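4. Evaluation of the Wivamgate bench cell

4.1 The product and what is offered

The Wivamgate cell is sold by Mansour as a complete bench-top kit for two-armed handling of soft goods. The buyer receives a pair of light arms with a camera at each wrist, a walled enclosure, a tabletop, a third camera on a fixed mount, and a licence for the Skirkis control software. A service plan is offered separately. It covers spare gripper jaws, remote fault-finding and one retraining of the supplied folding policy per year. We bought the cell and the plan at list price and had no contact with Mansour beyond its ordinary help desk.

The supplier's leaflet makes three claims that matter to a small laundry or repair shop. The cell can be set up by two people in a day, it can fold common garments without further training, and it can be taught a new garment from 300 demonstrations or fewer. We tested each claim at our workshop in Enden. The work began in March and the last garment was logged on 7/10/25.

4.2 Set-up

Assembly took a day and a half. Most of the delay came from the cable runs, which the manual shows for an older version of the base plate. The arms themselves went on without trouble. Calibration of the wrist cameras is automatic and needs only the printed card that comes in the box, but the fixed camera has to be aligned by hand, and the software gives no sign of how close the alignment is until the full routine has been run. We repeated that routine four times before the reported error fell within the limit given in the manual.

The enclosure walls are pale and plain, and this helped. During an early trial with one wall panel removed, the policy several times reached towards objects on the shelf behind. We refitted the panel and left it in place for all the results given below.

4.3 Garments and procedure

We used shirts, tea towels, pillowcases and children's trousers, all washed at least once before the trials. Each garment was dropped on the table from a fixed height by an operator who then closed the enclosure and started the policy. A trial ended when the policy signalled that it had finished, or when two minutes had passed. Two raters then scored the result against a printed template. A fold was accepted if no edge lay more than two centimetres outside the outline.

Shirts were the hardest class and received the most attention. A shirt has a collar, cuffs, a placket and often a pocket, and these stiffer parts do not drape like the rest of the cloth. The usual strategy of the supplied policy is to find a corner or the collar with one gripper, lift it, and use the other arm to steady or straighten the body.

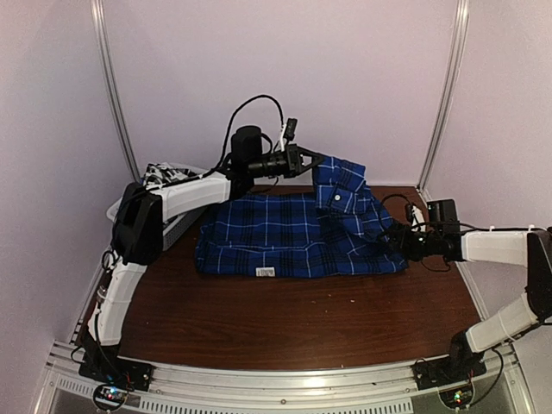 Figure 3. Both arms of the cell at work on a plaid shirt. The left gripper holds the raised upper corner while the fingers of the right press against the crumpled side near the chest pocket.

Over 2000 trials were run in all, of which 401 were with shirts. For each one we stored the joint positions, the three camera streams and the raters' marks. Trials stopped by the operator for safety were kept in the record and scored as failures.

4.4 Results

With the policy as supplied, towels and pillowcases were folded well and the raters seldom disagreed about them. Trousers came out acceptably when they landed with the legs apart. Of the shirt trials, 166 met the template. The commonest fault was a collar let go too early, so that the upper part of the shirt sprang back over a sleeve. The next was a double grip, in which the jaws closed on two layers and the policy carried on as if it held one.

Patterned cloth gave mixed results. We had expected checks and stripes to confuse the search for edges, and on striped towels this did happen. On shirts the pattern seemed to make little difference, and the raters' notes point more often to the stiffness of the cloth – heavy cotton was worse than thin cotton whatever its colour.

We then used the retraining service once, sending 300 demonstrations of shirt folding recorded with the hand controllers in the kit. The new policy came back after nine working days. It held collars for longer and the early release became rare, but double grips were as frequent as before. Mansour's help desk suggested the narrower jaws, which are sold as an extra. We have not tested them.

4.5 Running costs and upkeep

The jaws wear at the tips and were changed twice. Replacement is simple and takes a few minutes with the key supplied. One wrist camera lost its connection now and then until the cable was clipped higher on the arm – a change the help desk already knew of and now recommends to all users. Lint gathers on the vent strip at the front and should be brushed off weekly, though the manual asks only for a monthly clean.

The service plan paid for itself in our case through the spare jaws and the single retraining. A shop that folds only flat linen would have less use for it, and could buy the cell alone and add the plan later at the same price.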